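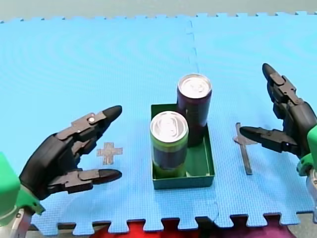

I started to sing in a choir in October, at an age when most people in it had been singing since school. The choir rehearses in Katomitz, in a hall behind the old post office, and I go there by bus, 25 minutes each way. At home I practice in the small room, where the floor is hard and every sound comes back to me too bright. A neighbor advised me to put foam on the floor, the light blue kind with teeth that lock together like a puzzle, and I have been thinking about it for weeks. My section leader says that foam changes very little for a voice, and that I should open the closet and sing into the coats. I tried the coats. It is a strange feeling, but I could hear my wrong notes much better.

We are preparing the Pasance Mass for the spring concert. It is not a famous piece and I could find only one recording of it, made by the choir of Brustau, who sing it faster than we do. I am an alto. In the Gloria the altos have the same note for 15 measures, and I thought at first that this would be the easy part. It is the hardest page of the whole book! When a melody moves, it carries you. When it stays, you have to hold it up by yourself, and after some time it becomes a little lower, and you do not notice until the piano comes in.

The other difficulty for me is Latin. I speak two languages every day and neither of them helps. Our conductor wants the Italian way of saying it, so "coelis" begins like "cheese," but half of the basses learned it another way and they are not going to change now. In the Credo you can hear both ways at the same moment. I write the sounds above the words with a soft pencil, in the spelling of my own language, and the woman who shares my stand says it looks like a secret code.

Last week we sang for the first time in the Villaseñor church, where the concert will be. I was not ready for it. In our hall the sound stops when you stop. In the church it goes on above your head, and the conductor asked us to wait before the next phrase until the last one was gone. We were all too early, many times. Then we did the end of the Agnus Dei very softly, and we waited, and he did not lower his hands for a long moment. I had cold feet and I was hungry and I did not want to go home.

The church has 351 seats and I am told they are usually not all taken. My sister is coming by train and has already asked if there will be a break. There will be one, after the Credo.

I still have to learn page 2 of the Sanctus by heart, where the altos come in alone.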